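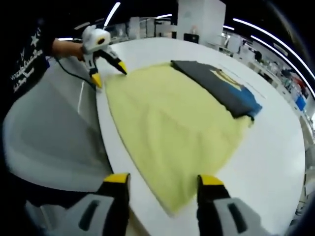
Members who asked whether towels and clothing should be sorted before or after folding were right to raise the point, wrote a resident of Stillosham in reply to our February notice, adding that in a shared house the order makes all the difference to how long the table is in use.

Yellow-green cloth, laid out flat on the round white table, with a dark folded garment resting on its upper right part. The garment is in a long rectangular fold and shows a bright blue band at one end.

Search the gallery Enter a word or place Go

Folding and Linen Care at Langate

The Langate Household Centre maintains this gallery as part of its programme on the care of everyday textiles. The page is intended for residents of Langate and Stillosham, and for visitors to the Brunner Room, where the folding table is kept. It was last revised on 26/06/2023.

The Brunner Room is open to all residents holding a current Centre card. The table may be reserved for up to 2 hours at a time. Reservations are made at the front desk or through the Balell booking line.

Notes to the gallery

Large cloths. A towel or other thick cloth should be spread to its full extent before the first fold is made. Corners are drawn outwards by hand and the surface is smoothed from the middle. On a round table the corners of a large cloth may reach the edge; the cloth should then be turned until its longest side lies across the widest part.

Garments. Shirts and other tops are folded lengthwise, with the sleeves laid inwards. Printed designs should be kept away from the sharpest part of the fold where possible. Garments with a coloured band or trim are best folded so that the band lies straight.

Dark and pale items. The Centre advises that new dark garments be washed separately from pale towels until the dye has settled. Fibres from a soft towel show readily on charcoal and black fabric, and a clothes brush is available on request.

Stacking. Finished items are placed in piles of no more than 4 towels. Higher piles tend to lean when carried, and the lower items lose their shape. Garments are stacked separately and placed on top only for the walk back to the cupboard.

Leaving the table. Users are asked to wipe the surface with a dry cloth and to take all items with them. Articles left behind are held at the front desk for 2 weeks — after this they are passed to the Stillosham linen exchange.

The exchange received 947 articles in its last full year. Its shelves have space for 1000, and donations of clean towels in good condition continue to be accepted at the Langate entrance.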